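Wumness talk - speaker notes
Genivaldo Peixoto
(slot is 20 min with questions, keep moving)

Opening
Say hi, thank the Clincombe people for the room. Then straight into the question: if two objects are touching, where should a robot put its fingers? Pause. People always shrug at this one, and I love it, because I shrugged too until I saw our failure logs.

Why we looked at it
Our first policy was trained on single cubes and it was great on single cubes. Put a second cube next to the first and it fell apart. It would aim for the middle of the pair, like it was looking at one wide object. Ghaffari on our team called this "the merge" and the name stuck, so I'll use it all through the talk.

The method, short version
Wrist view only. No overhead camera, no depth. We ask the network for one extra thing: before it picks a grasp, it has to predict the line where one object stops and the next one starts. We call that line the seam. The grasp head then gets the seam as an input. That's the whole trick! Do NOT go into the loss function here, it's in the backup slides.
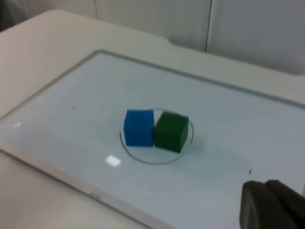
Wrist view: blue and green cubes inside the ring, gripper at lower right.

Talk over this one slowly. Point at the vertical line where blue meets green - that's the seam. Then point out that the green one is turned a little, so the two cubes give you different edges to work with. Mention the glare on the tray too. Early versions were very fond of glare and I have sympathy for them.

Results
We trained on 3482 episodes and held out 200 pair layouts for testing. The old policy merged in 90 of them. Let that number sit for a second. With the seam head, the merges dropped a lot, and most of the ones left were pairs of the same color. Show the bar chart, read the axis out loud for the back row.

The bit I'm most excited about: we cut the training set to 2110 episodes and the seam version still beat the old one. Jinden reran it on their own arm in March and saw the same pattern.

What doesn't work yet
Stacks. Anything see-through. Three in a row is hit or miss - say so plainly, somebody will ask.

If time: play the same-color clip. If not, skip to thanks and leave the contact slide up.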